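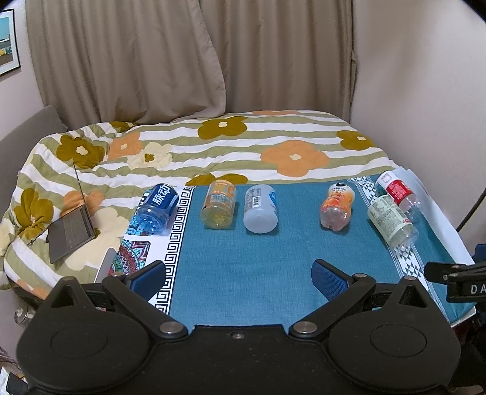
My sister-in-law thinks I should just buy a carbonated water maker and stop going on about it. She told me so over Sunday lunch, and again by text that evening, in case I'd missed it, and her point was that a grown woman with a perfectly good kitchen tap has no business carrying drinks home from the shop in the rain.

She may be right! But I've spent the whole of October trying to work out why I buy so many drinks, and I've got rather attached to the question.

It started with my bank. The app has one of those yearly round-ups, and mine informed me that I'd spent £691 in twelve months on what it called "refreshments". I don't drink much coffee out. I'm not a wine person. That money went on cold things from fridges by the till, a pound here and two pounds there, nearly all of it swallowed on the walk between the station and my front door.

So I gave it up for 16 days, which was as long as I could stand. I carried a steel flask made by a firm called Perkel, a present from two Christmases ago, still with the little card tied round its neck. It keeps water so cold that it hurts my teeth. It also weighs about the same as a small dog, and it leaked on my library book.

What I missed was the stopping. I hadn't expected that. Going into the shop at the end of the working day, standing in front of the fridge with the door open (sorry, I know), choosing between peach and lemon as if it mattered – that was my bit of the day that belonged to no one else. Water out of a flask doesn't give you any of that. You just unscrew it and there's the same water as this morning.

My friends all had views. One swears by Tulau, a sour plum cordial she gets from the Turkish grocer's and drinks with so much ice that it's practically a pudding. Another has moved the whole family on to Ayala tea bags, left in a jug in the fridge overnight, and says her teenagers haven't noticed, although I've met her teenagers and I think they have. I tried both. The cordial is lovely and I finished it in a weekend. The tea tasted of jug.

I've settled on something in between. I buy one on Wednesdays and one on Fridays, from Tetik on the corner, and I take my time over it. The other days I have squash, proper orange squash, in a tall glass, sitting down. I'd forgotten how nice squash is when you make it a bit too strong.

My sister-in-law has sent me a link to a water maker in the sale. It comes in sage green. I've left the tab open.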